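3. Collecting the Demonstrations

3.1 The task and the people who agreed to it

Stendine is a one-semester project course, and the folding task was chosen by vote. The losing proposals were stacking cups and sorting batteries, both of which we would now describe as excellent ideas. Cloth won on the grounds that it was cheap, soft and unlikely to break anything. The course handout lists "state estimation for deformable objects" under open problems, on a page that most of the class read in the final week.

The goal was modest. Starting from a crumpled cloth on a table, a person working with a pair of hand-held grippers should pick it up, find two corners, fold it once and put it in a basket. The recordings would then train a policy, called Flumik after a spelling mistake in the shared folder that had spread too far to fix. We set a target of 2000 demonstrations. We finished with 950, of which 900 survived the checks in Section 3.4.

The demonstrators were 26 undergraduates, all enrolled in the course and all paid in credit. Each had a short practice period before recording. We had planned to end the practice when the student reached a steady pace, but several students reached a steady pace that was slower than the one they started with, so we switched to a fixed number of tries.

3.2 Grasping

Most of the trouble in this study comes down to one event, the first pinch. A crumpled cloth offers plenty of places to grab and very few worth grabbing. Students who went for the highest fold usually got a secure hold on the middle of the fabric, and with it a soft bundle whose corners were somewhere underneath.
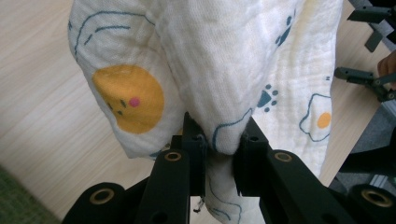

A hold like that can be rescued, and the rescue is where students differed most. Some put the cloth back down and began again. Others kept it up with one gripper and used the second to work outward along an edge, a method the class named "the laundromat." It takes longer and produces messier recordings. It also contains many more examples of regrasping, and we kept those recordings for that reason, over the objections of the two team members who had to label them.

We asked each demonstrator to write down their plan before starting. These plans were of great literary interest. The typical one described a calm sequence of four moves, and the typical recording contained closer to a dozen, several of which undid each other. We dropped the plans from the data set and kept them for the end-of-year party.

Printed cloths turned out to be easier for people than plain ones, going by what the students told us. A motif near a corner works as a landmark, and students reported steering by it without having meant to. Whether Flumik did the same is a separate question, and Section 5 answers it in a way that did not please us.

3.3 Station and procedure

All recording was done at one table in the Zilis lab. The cloth begins near the middle of the table, dropped from a low height by the student running the session. Dropping it fairly proved to be a skill. Early sessions show a clear habit of dropping it so that a corner landed facing the demonstrator, who was often a friend, and from the second week the dropper and the demonstrator were drawn from different teams.

Both grippers are wired. We had specified wireless units in the project proposal and were informed of the budget shortly afterward. The cables gave less trouble than expected once students learned to keep their elbows in, although the two left-handed members of the class routed theirs differently and have asked us to say that their way is better.
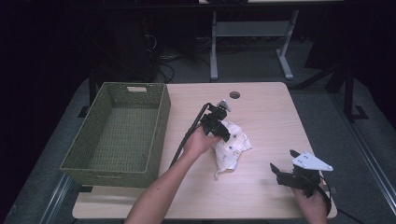 Figure 1. The folding station, with a hand-held gripper in each hand, the cloth on the table and the basket at the left.

The basket stayed on the same side for every session. This was a decision in the sense that it was never discussed. It means that the last stage of each demonstration always moves in one direction, and readers who hope to train a policy that can put things in a basket on the right should look elsewhere, or turn the table.

Between tries the demonstrator returned both grippers to a rest position over bare table, opened them fully and waited for a spoken "go." The pause was meant to give the software a clean boundary between one recording and the next.
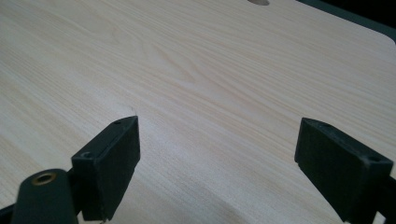
Cutting the recordings by hand took longer than making them. Our first script looked for any moment when the fingers were wide open and stopped moving, which also matches a student who is thinking. One early session was split into so many pieces that it briefly looked as though we had met our target. The second script required the spoken cue as well and made far fewer mistakes, apart from one afternoon in which the team at the next table was playing a board game.

3.4 Checks

A recording was rejected if the cloth left the table, if either camera stream had gaps, or if the final fold could not be agreed upon by two labelers. The third rule caused the most argument. "Folded" had seemed to need no definition in August, when the protocol was written. We ended up borrowing the one used by the Holzer group in an earlier edition of the course, under which a fold counts if one edge lies across the opposite half of the cloth and stays there after release. By this standard several of the authors do not fold their own clothes.

Rejected recordings were kept in a separate directory and are used only for the failure detector in Section 4.3. The final set was frozen on May 31, 2019, and no labels were changed after that date, including the ones we would like to change.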